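Wide fingers, narrow fingers and a month of dropped jar lids

I promised in March that I would write something about the hand-held grippers, and then the allotment happened, and the boiler happened, and now it is 2026-09-28 and the evenings are drawing in, so I have run out of excuses and made a very large pot of tea.

For those who have joined since the last post (hello, and sorry for the mess), I have been trying out two hand-held grippers at home, the Perkia and the Flevanar. You hold the thing in your fist, squeeze, and the two fingers close. A small camera looks down past them at whatever you are doing, and the recordings go off to teach a proper arm how to do the same job. My arm is a second-hand McGrath which lives on the other side of the room and sulks. Most of what I know about setting it up I learned from Fergal Mac Giolla, who has a great deal more patience than I have and answers emails at hours when sensible people are asleep.

The Flevanar has the nicer handle, I'll say that straight away. It is a bit like holding a good garden trowel, and after an hour of squeezing my thumb was perfectly happy. The Perkia is heavier at the front and took me several days to get used to. But the fingers are where the two really part company, and I had not expected to have such strong feelings about fingers.

The Flevanar comes with slim ones, pointed like a pair of tweezers. They are lovely for picking up a paper clip and a misery for nearly everything else, because you have to line them up so precisely. The Perkia has big square blocks, and when I first took it out of the box I thought they looked terribly clumsy. I took it straight to the table and opened it as far as it would go, just to see how much room there was.

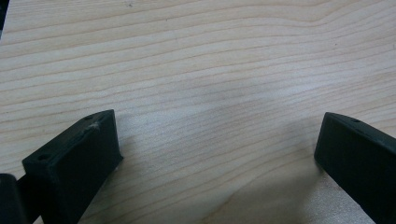 Fingers apart, nothing to grab yet. The left one already has a scuff by its upper hole.

Looking through the camera is a strange business until you get used to it. The fingers come up from the bottom of the view like a pair of goalposts, and you find yourself steering by the gap between them and forgetting that you have a hand at all. With the slim fingers I kept overshooting, because there was so little of them to see. With the blocks I always knew where I was, and by the second afternoon I had stopped leaning over sideways to check. My neck was very grateful.

I do want to say something about practice, as a few of you have asked how long it takes before the recordings are any good. I kept everything from both grippers, including the rubbish, and the folder now holds 3,227 clips. I had been aiming for 4,000 and I may yet get there, though I have gone off round numbers. The early ones are dreadful. I rush at things, I squeeze too soon, and in a good many of them you can see me hesitate and go back for a second try, and the arm will cheerfully learn the hesitation along with everything else. Fergal's advice was to slow down and move as though I were carrying a full cup of tea upstairs. I have pinned that over the desk, and it has helped more than any of the software settings I fiddled with.

The controller, while we are on settings, is a Zestormont, and I use the same one for both grippers so that the comparison is fair. It has a menu system that somebody must have enjoyed writing. I spent one whole evening finding out that the squeeze reading for the Flevanar was upside down, so that open was closed and closed was open, and the arm had been reaching for things with a tight little fist and then politely opening on top of them. I laughed a good deal once I had stopped being cross. There is a tick box for it, four screens in, and I have written the route on a sticky label for next time.

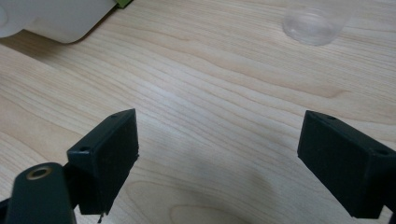 Grip surfaces are the part I would look at first if I were buying again. A hard finger is fine for a wooden block and hopeless for anything smooth and round, where it only has a thin line of contact and the thing rolls or shoots off towards the skirting board. The inner faces want a bit of give in them, and they want to be easy to replace, as they do take a beating. You can see a few frayed bits hanging down the edge of the left one there, with a strand dangling below the corner, and I find a loose thread like that is quite enough to catch on a lid. I now trim them with nail scissors before I start, which has become a pleasant little ritual, rather like cleaning one's glasses.

Turning the wrist was the other great discovery. For the first week I went at everything square on, whatever way it was lying, and the arm copied me faithfully and knocked things over. Giving the gripper a turn of 90 degrees before coming down on a jar made a tremendous difference on the McGrath, although it does make a worrying clicking noise at the far end of the turn. I have oiled it. It still clicks.

So the Perkia is staying, and the Flevanar is going back in its box for the time being, apart from its handle, which I keep looking at and wondering whether I could persuade the square fingers to fit. The holes don't line up, I have already checked, but a small adapter plate might do it and I have the rest of a reel of black plastic to use up. If anyone has tried this and has a drawing they would be willing to share, please do leave a comment. I'll be printing my first attempt after supper.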